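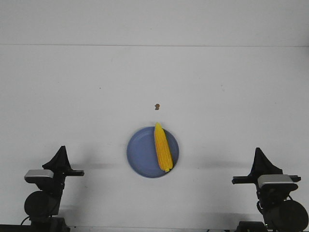
## Hendham Harvest Supper — planning meeting, 17th October

**Present:** Erasto Mollel (chair), Gestmont kitchen group, Yazzie Farm, two members of the serving team

**Apologies:** Hekora Hall bookings

### 1. Minutes of the August meeting

Agreed with one correction. The deposit on the hall was paid in full, not in part. Erasto to amend the copy in the binder.

### 2. Corn

Most of the meeting was spent on this. Yazzie Farm can supply 300 ears at the price quoted in August. Delivery is to the side door at Hekora Hall, by 9 in the morning. The farm asked for the crates back the same day.

One ear to a plate, as last year. The kitchen group asked if the ears should be cut in half. A whole ear is longer than the flat part of the blue plates and comes over the rim, and people carrying a plate through the hall may lose it. Others felt that a whole ear looks better on the table and that halving this many would take up two people for most of the morning. Agreed to serve whole and to put the butter on the tables, so that plates go out with less on them.

Husks to come off before cooking. There was a short discussion about leaving a strip of green on one side for looks. The serving team like it against the yellow. The kitchen group do not want to do it 300 times. Left to the kitchen group to decide.

### 3. Plates and tables

The blue plates will be used for the corn and the white ones for everything else. Gestmont has enough of both but would like the chipped ones taken out before the supper. Erasto will go through the boxes.

White paper for the long tables, bought on the roll. Crumbs show up on it badly, and last year it looked untidy by the second sitting. Serving team to wipe down between sittings and keep a spare roll under the coat rack.

### 4. Cooking times

The hall stove has four burners, and one was slow in August. The kitchen group will bring 3 large pots of their own and start the first batch an hour before doors open. Cooked ears to be held in covered trays — the deep ones, with towels.

### 5. Money

Ticket price stays the same. Children under five free. Butter, salt and paper to come out of the kitchen budget, and the corn to be invoiced to Hendham directly.

### 6. Any other business

The hall key is still with last year's organizer. Erasto to collect it.

Compost bins are needed for cobs and husks. Yazzie Farm will take both away with the empty crates.

### Actions

- Erasto: August minutes, plates, hall key
- Kitchen group: decision on husks, pots, trays
- Serving team: paper rolls, butter dishes
- Yazzie Farm: confirm delivery and compost bins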